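Vellstead Evening Classes
Bread at Home, Session 2: Getting to know your starter

Welcome back! Last time we mixed flour and water and hoped for the best. By now your jar should smell a bit like yoghurt, or green apples if you're lucky -- both are good signs.

A starter is a little crowd of wild yeasts and bacteria living together on flour. The yeasts make the gas that lifts your loaf, and the bacteria make the acids that give it that lovely tang. Feed them and they'll go on for years! 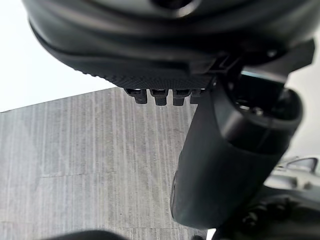
Warmth matters more than almost anything else. A cool kitchen in October slows everything down, so give the jar longer and watch the dough, never the clock. I love this part -- you start to read the bubbles.

For the Vellstead loaf, stir 9 g of salt into your dough after the first rest. Wholemeal drinks more water than white, so add a splash if it feels stiff.

Before Session 3: feed your starter every day, note when it peaks, and read page 34 of the course booklet (the bit on folding).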